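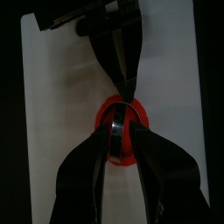 # Clindside Tabletop Objects

Filed under: Datasets > Household > Small items

Clindside is a collection of short recordings of everyday things being picked up, moved and put down on a dark table. This card covers the objects and the table layout. File formats are in a separate note in the docs folder.

## Summary

- Name: Clindside Tabletop Objects
- Recordings: 2943
- Objects in the full pool: 34
- Layouts: 48
- Maintainers: Idalina Bastos, Clementina Pinheiro
- Last revised: July

## What is in the pool

The objects are the sort of thing that ends up on a kitchen counter or in a hall drawer. Most came from the Rebelo thrift store and a few came from our own homes. Nothing was bought to match anything else, so the colors and finishes are mixed.

They are sorted into four groups:

1. **Containers.** Bowls, cups, trays and boxes. Some have handles, some have a slot or a hole, and some are plain.
2. **Soft items.** Plush toys, cloths, gloves and small pouches.
3. **Straps and rings.** Fabric straps, metal rings, key tags, and anything with a loop that another part can pass through.
4. **Flat items.** Paper sheets, envelopes, coasters.

Group 3 is the smallest and took the longest to label. A ring, the strap through it and the tag behind it can be labeled as one object or as three. We label them as one object with parts. If you need them apart, use the `parts` field and ignore `object_id`.

Polished metal also caused trouble with the color labels. A shiny ring picks up whatever is near it, so the same ring was marked "silver" by one labeler and "black" by another. Those entries now say "metal" in the color field. Older copies of the label file still have the mixed values.

## Table layout

A layout is a starting arrangement. It says which objects are out and where each one goes. In the row layouts, the objects stand side by side along the back half of the table and the middle is left for the work area. One row layout has a pale blue oval bowl at the far left, then a peach-colored box with a dark slot, then a cup with a red rim and a blue and red item hanging out of it. A white sheet goes in the middle of the table.
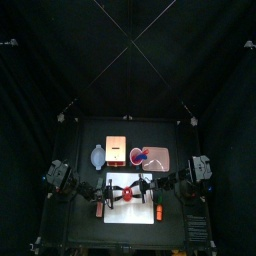

Position along the row is written left to right, starting at 1. An object resting in another object shares its number and gets a letter -- so a cup is 3 and whatever is in it is 3a. Labelers at first gave the second item its own number, which shifted everything after it. Clementina corrected 620 entries by hand, and the label checker now rejects the old style.

The sheet is not numbered. It is listed under `surface`, even in layouts where a paper sheet is also one of the objects being moved.

## Labels

Each recording has one line in `labels.csv`:

- `layout`: layout number
- `object_id`: the object that is moved
- `parts`: filled in for Group 3 only
- `start_pos` and `end_pos`: row position, or `mid` for the work area
- `color`: main color in plain words
- `note`: free text, often empty

Colors are everyday names. We did not try to settle the line between orange and red, and you will find "orange-red" used a lot.

## Known problems

- Dark straps are hard to make out against the dark table. Outlines for these are less exact than for the containers.
- Soft items do not keep their shape between recordings. The reference photo shows one pose only.
- Two cups were swapped partway through the Pramedton batch. The `note` field says "second cup" where this applies.

## Corrections

Send the recording number and the field that looks wrong. Idalina handles objects and colors, Clementina handles layouts and positions.

Contact: Tirkness Data Desk | Terms of use | Back to top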